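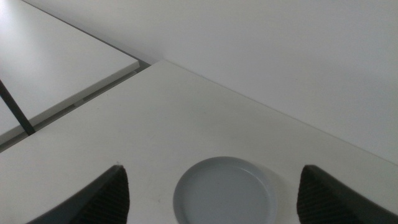 2 min read

Ramora Side Plate, Pale Blue-Gray

Every household owns a stack of side plates, and every stack has one plate that went missing during a move and one that arrived from somewhere else and never left. The Ramora is made for people who would like to start over.

It is a shallow plate with a thin raised rim. The rim will hold back toast crumbs, the juice of a cut peach and most of a fried egg. It will not hold soup. We mention this because of the emails.

Color

The glaze is called Gostgate, after the town where we first mixed it, in a March so gray that the name seemed fair. In morning light it leans blue. Under a kitchen bulb it leans gray. If you are matching it to a wall, order one plate first and live with it for a while before committing to a dozen.

Size and stacking

Eight plates stack with room to spare on an ordinary cabinet shelf. The foot ring is glazed on the outside and sanded smooth underneath, so the bottom plate won't scratch a table unless you drag it, and you know who you are.

Care

Dishwasher safe, top or bottom rack. Microwave safe. Not for the oven, the broiler or the camp stove. Metal knives may leave faint gray lines on the glaze over time. Baking soda and a damp cloth will take them off, as will deciding you don't mind.

What people ask us

Does it come in white? No. The Sesitley plate comes in white, and it is a perfectly good plate for people who want white.

Can I buy the matching bowl? The Paucar bowl is the same glaze and was meant to be ready last year. It is still meant to be ready.

Do you take returns? Yes, within 73 days, unused. A plate with butter on it is used.

Will it chip? If you hit it against the faucet, yes. We sell singles for exactly that reason, and you don't have to tell us what happened.

Ordering

Sold singly or in boxes of 8. Each batch is 500 plates, and the color shifts a little from one batch to the next, so buy the full set together if that sort of thing keeps you up at night. Current batch: 102. Ships in plain cardboard with far too much paper.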